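## Workshop inventory in SQLite: working tips

A spreadsheet holds up until two people edit it. The Hunstead shop list moved to a single SQLite file in September, and these settings have held since.

- Turn on WAL mode before sharing the file between processes. Keep the file on a local disk. WAL does not work over a network mount.
- Run `PRAGMA foreign_keys = ON` on every connection. The setting is not stored in the file.
- Give locations their own table, with a `parent_id` column. A drawer belongs to a desk, a desk to a room. Renaming the room is then one update.
- Store quantities as integers in the smallest unit issued. Screws are counted singly, even if they arrive in boxes of 1,000.
- Log movements and compute stock from the log. Kimutai Mabula prefers a cached total – fine, if a trigger maintains it.
- Index `(location_id, item_id)`. Below about 70 rows the index makes no practical difference.
- Back up with `.backup`. Copying the file during a write can produce a corrupt copy.

Print location codes at 20 point and stick them inside the drawer front, where they wear less. Pens, blades and tape go in as consumables with a reorder level of 2. 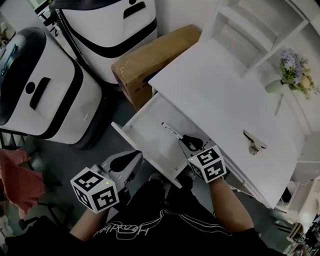
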